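The Table Wins

December 19, 2025

I have owned four tables in my adult life and regretted three of them. The fourth is white, which everyone told me would be the worst one yet, and I am here to report that everyone can go sit on the floor.

The first was a pine thing with a groove between every plank, so that by the end of its life it held more toast than the toaster. The second was glass, bought during a period when I thought I was a person who would own a glass table. The third came from Wallin, folded in half, and would do so during meals. I won't go through the legal status of the third table, as Iqra Marwat was sitting at it and she reads this blog.

So in June, when the hinge finally gave up, I went out to the Livinwood showroom in Drurnby with a tape measure and a bad attitude. I wanted plain. I wanted flat. I wanted a top I could wipe in one pass without having to get a toothpick involved. The salesman steered me past all of that toward a walnut-look model with what he called a living edge, and I told him I had spent nine years living with edges and would like a dead one, please.

The white one was at the back next to the returns desk. 66 inches long, 18 dollars extra for delivery, no story attached to it whatsoever. I signed for it in the time it takes to sneeze.

My friend Sigrun Holmgren came over to see it the first week and stood there with her coat on. "You'll see everything on that," she said. She meant it as a warning. Sigrun has a dark table, and she puts her elbow in jam at least once a month.

She was right, though. You do see everything. Every crumb turns up for roll call. A coffee ring on a white table looks like somebody has signed it. For the first couple of weeks I went after it with a cloth so often that I started to worry about myself, and then one evening I noticed that I had stopped losing things. The back of an earring, the tiny screw out of my glasses, half a vitamin -- all of them right there, looking guilty. On the pine table those would have gone down the groove to join their ancestors.

What you don't see on it, and I had not planned for this, is anything clear. A see-through cup on a white tabletop has a very faint presence. I have reached past one to pick up my phone and learned all about it. Pouring is also more of an event than it used to be, as there's nothing dark behind the cup to show you how far up you've got, so you end up bending down to eye level with your own drink like a chemist. 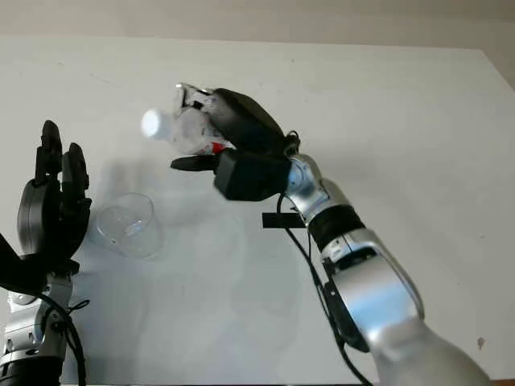

Small bottle, clear cup, white table. Note how hard the cup has to work to be noticed.

I did look into fixing this. Sindeck makes a placemat in a color they call Storm, and I had two of them in a basket before I remembered that I bought this table so as not to have things on it. A placemat is just a smaller table that needs washing. I put them back. Then I went home and knocked over a cup, so you can decide for yourself who came out ahead.

The current system, if you want to call it that, has rules. Clear cups go toward the left and well in from the edge. Bottles get poured over the table and never over the gap between the table and the chair, which is how I lost a cushion. If a bottle has a bit of red on the label, so much the better, you can find it from the doorway. Caps go straight back on, even if you're only going to the kitchen for a minute. Especially then.

Tea is exempt from all of this because tea can look after itself.

Iqra, who has forgiven me for the third table but likes to bring it up, says I could have solved the whole problem by buying mugs. I have mugs. I have a cupboard of mugs that would see a small office through the winter. But I like drinking water out of something I can see through, and I'd like to be allowed one preference in my own dining room that doesn't come with a consultation.

I still owe you the post on what cleans the top and what leaves it smeary. I've been through five sprays and a paste that smelled like a swimming pool, and so far the leader is a damp cloth followed by a dry one, so don't expect a long read. Sigrun is coming for dinner next week. I'm serving jam.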